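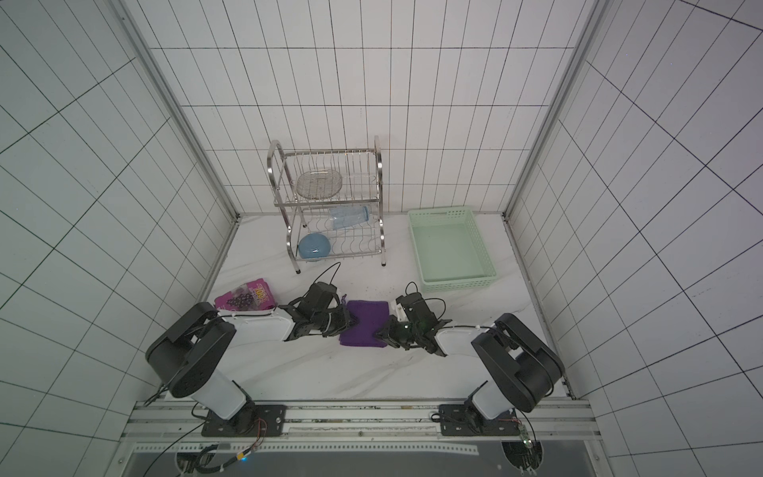
3.2 Soil and grout lines

By Fouad El Idrissi
May

Household surveys in Clumham and Leltside asked residents how often they cleaned the wall behind the kitchen counter. Of 81 replies, 42 said once a week or more. Answers differed with the kind of wall. Painted walls were wiped when a stain showed, while tile was cleaned on a set day, most often Thursday. Small square tiles carry more joint per square foot than large ones, and thin dark grout of the kind in Figure 2 makes light residue harder to judge by eye. We therefore swabbed the joints and the tile faces separately.

Figure 2. White tile with dark grout, behind a dish rack.

Joints within reach of the sink held more residue than those farther along the wall in 59 of the kitchens. Counter material had no clear effect. Residents who dried their dishes on a rack reported more splashing, but the swabs did not bear this out.

2 comments | 42 shares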